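Notebook, Molilon simulation package, evaluation license
Saturday, May 11, 2019
T. Ivanov

Second session with the Molilon grasping package. Drita Perić ran the install in April and left the config on the Bundthorpe machine. License runs out in 11 days, so the aim today was to get through the wrist view and the contact settings and leave the scripting interface for her.

Loaded the stock tabletop set with the supplied two-finger gripper model. Defaults kept except the solver step, set to 2 ms. At the vendor's default step the fingers chatter against anything cylindrical. Same complaint in Drita's April notes, so it is not this machine.

Ran 80 grasp attempts on the spool-and-rod part, random start pose, stock planner. 41 counted as good by the package's own check. I don't trust that number yet. The check only looks at contact on both fingers at the end of the lift and says nothing about slip along the rod. Need to log part pose relative to the gripper base and recount.

Saved one wrist view for the report. 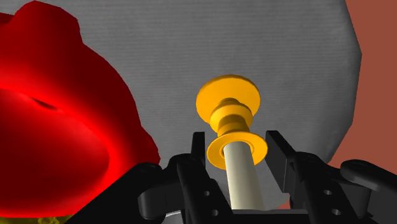
Wrist view, simulated. Yellow spool part on cream rod, upright between the fingers, lower flange just above the tips.

Rendering notes. Shading on the turned sections of the part is good enough to pick out the steps and the groove. The gray striated surface holds its texture. The large red object at left is very glossy, with strong highlights, and fills a good part of the view. Our segmenter may split it at the bright areas. Try it with gloss turned down before blaming the segmenter. The gripper is matte charcoal and separates well from the rod.

Linkages and fingers take up most of the bottom of the view. The bottom end of the rod is hidden behind the gripper base, so pose from this view alone will be weak along the rod axis. Ask Molilon if the view mount can be moved in the evaluation version. The manual covers it under the full license only.

Compared with Bovunlow: Molilon loads faster and the part library is better. Bovunlow lets you edit friction per surface from the main panel. In Molilon it is per object, in a text file, and needs a scene reload. Annoying for tuning.

Crash once on closing the log window during a run. Log was kept.

To do:
Recount the 80 with slip logged.
Drita: scripting interface, batch export.
Send license question and crash log to Molilon support.
Get the price for two seats from Hoxha, who resell it.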